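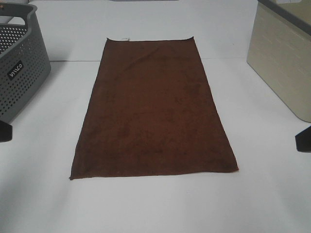

Slide 1: Hi, and why towels

Hi everybody, I'm Ulla Nordin, and I'm going to talk about a towel for 20 minutes. (Pause. Somebody usually laughs.) I've been trying out the Skikomlow kit from Fovden, two arms plus the folding software, and towels are what they sell it on. Brown towel, white table, go!

Slide 2: What you get

Two black arms, a gripper on each, and a camera up on top of each one. I had mine bolted down and talking to each other by Saturday lunch, which beats the Brirnine kit by a mile.
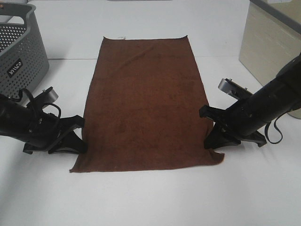
Setup asks you to teach both arms the same table, and that's the fiddly part. Mention the cable loops! I snagged one twice before I learned to tie them back. Ask who's had this happen.

Slide 3: Grip

My favorite part of the whole kit. The fingers are plain and black, no fancy pads that I know of, and they'll still take a pinch of soft cloth and bunch it up tight. Koubek wanted me to try it with silk. Koubek can buy the silk.

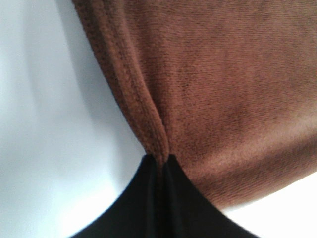 Slide 4: Did it hold up?

I logged 407 tries over the month. Small towels were great, big ones so-so, and a fold takes about 30 seconds, so don't throw out your hands yet. Talk through the lengthwise fold slowly, with an arm on each end of the strip.

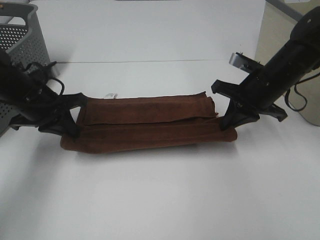
Slide 5: Would I buy it?

Yes, for a small shop doing 100 towels a day. For a hotel, no. Take questions, then point people to the sign-up sheet by the door.

Last updated: December
Filed under: Talks & Demos, Home Robotics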